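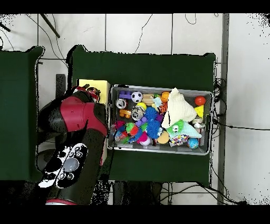 Panya Noiphan replied that the entry test for the evening certificate is too long, and that a person who comes directly from work and has not eaten will fail the last part of it even if he knows the answers. She asked that this remark stands at the top of the minutes, before the items, so that it is read before the next intake. The meeting agreed to this.

Home Courses Admissions Employers Staff pages Contact

Filed under: Course Team Minutes, Systems Support

Adness Training Center, Wotuncombe
Minutes of the course team, Certificate in Systems Support (day and evening)
Held on June 27, 2011, in the upstairs meeting room

Chair: Duarte Coelho
Also present: Panya Noiphan (evening group), the day group instructor, the placement officer, one person from admissions, and two student representatives. The second student representative arrived during item 3.
Minutes taken by the placement officer.

1. Minutes of the March meeting

The minutes of March were read. One correction was made. Under the item on textbooks it was written that students must buy the networking book. It should say that students may buy it, and that copies are kept at the front desk for use in the building. With this correction the minutes were accepted.

2. Matters remaining from March

The password sheet for the practice servers has been changed and the old one destroyed. The day instructor reported that two students were still using a copy of the old sheet in May and lost part of a lesson because of this. He has spoken with them.

The request for longer opening hours of the computer room was sent to the building office. The answer is that the room may stay open until nine in the evening during the exam weeks, but not in the other weeks. Panya Noiphan said this helps only a little, as her students need the room most in the weeks before the exams. Duarte Coelho will write to the office again.

The matter of the printer is closed.

3. Entry test for the evening certificate

The present test has 42 questions in three parts: basic computer use, short writing, and problem solving. The day group takes it in the morning and the evening group takes it at half past six. The results of the evening group are lower in the third part every time, and the team discussed why.

The person from admissions was of the opinion that the test should be the same for both groups, as they receive the same certificate at the end. The day instructor agreed in principle, but he does not think that the length of a test is what makes it fair. Panya Noiphan repeated her remark and added that some of her best students this year had a poor result in part three and were accepted only after she spoke with them in person.

Three proposals were made. The first was to make the test shorter, 30 questions for everybody. The second was to put the problem solving part first. The third was to allow a break of fifteen minutes with something to drink. One student representative said that she would prefer the break and would not mind the length, but that nobody should be required to leave the room during it.

Decision: the test will be reduced to 30 questions for both groups from the next intake. The order of the parts stays as it is for now. A break will be given to the evening group, and to the day group if they ask for it.

Action: Panya Noiphan and the day instructor will choose which questions to remove. They should take out first the ones about floppy disks and about the old version of the mail program.

4. Ticket software for the practical lessons

The license for Pralleck, with which the students learn to record and close support tickets, ends after the summer. The supplier has offered a renewal for $387 for the year, which covers both groups and the instructor accounts. This is more than last year.

The day instructor is satisfied with Pralleck. He said it looks old but it teaches the student to write down what the user said, what was tried and what is the next step, and that employers ask for exactly this. Panya Noiphan finds it slow in the evening. She had the impression that it is slower when the reports are being made for the office, and asked if these reports could be made at another time.

There was a question whether the students could use a free program in its place. The team looked at this in March and found that the free program did not permit separate accounts for each student. Duarte Coelho did not want to open the question again one week before the renewal is due.

Decision: to renew for one year. Duarte Coelho will sign the form.

Action: the placement officer will ask the office to run its reports in the early morning.

5. Work placements

Derkach will again take students from the certificate for the placement period. They have asked for students who are comfortable on the telephone. Last year one student was sent there who had very good technical knowledge but was afraid of speaking with customers, and he was not happy. The firm was polite about it. The placement officer feels that the mistake was ours, as the form we use asks only which systems the student knows and has no line for what kind of work he prefers.

The form will be changed. It will have one new page, where the student can say if he prefers work at the desk, by telephone, or in visits to the customer. The student representatives asked that the form also has a place for travel. Not every student in Wotuncombe has a car, and the last bus from the business park leaves before the end of the late shift. This was accepted.

The day instructor asked if a student can do the placement with his present employer. In the evening group this question comes every year. The rule is that it is allowed when the work is different from the normal job and another person than the usual supervisor signs the record. Panya Noiphan said the rule is good but it is not written in the handbook, so every student hears it from somebody else and it is not always the same rule. It will be written in the handbook.

Action: placement officer to send the new form to all present before it is printed.

6. Final projects

A short discussion was held about the final projects. At present each student writes a plan for the support of a small office: which equipment, who may use which files, how backups are made, and what happens when the person responsible is on vacation. The last point is usually the weakest one. Many students write only that another person will do it.

Panya Noiphan proposed that the students exchange their plans and that each one must try to follow the plan of a colleague for one evening. She did this with a small part of her group and the plans were much better afterwards, although there was some complaining. The day instructor would like to try it also, but he has less time in his schedule and would need to drop the lesson on cabling standards or make it shorter.

No decision. Both instructors will speak about it and bring a proposal to the next meeting.

The pass mark was mentioned. It stays the same.

7. Report of the student representatives

The representatives reported the following:

- The course page shows the old schedule for the evening group. Admissions will correct it.
- Students do not know when they receive their marks. Both instructors will give a date at the start of each unit.
- The chairs in the second computer room are too low for the desks. Duarte Coelho will look at them.
- Several students would like a lesson on how to write a resume for support jobs, given by somebody who hires people. The placement officer will ask at Derkach.

The team thanked both representatives. One of them finishes the certificate this summer and a new person must be elected from the day group.

8. Other business

The attendance of the evening group for the spring term was 91 percent. Duarte Coelho asked that this is written in the minutes, as the building office had a different idea of it.

The day instructor will be absent for the first part of the next term. Panya Noiphan can take one of his lessons in the week. For the others a replacement is needed, and names should be given to Duarte Coelho.

The key for the server cupboard must be returned to the front desk in the evening also when the front desk is closed. There is a box for it.

9. Next meeting

The date will be sent by e-mail when the schedule of the new term is known. Proposals for the agenda go to the placement officer.

Related items
Course Team Minutes, Systems Support: March
Student handbook: rules for work placements
Evening certificate: how to apply
Placement form (old version)
Computer room hours in exam weeks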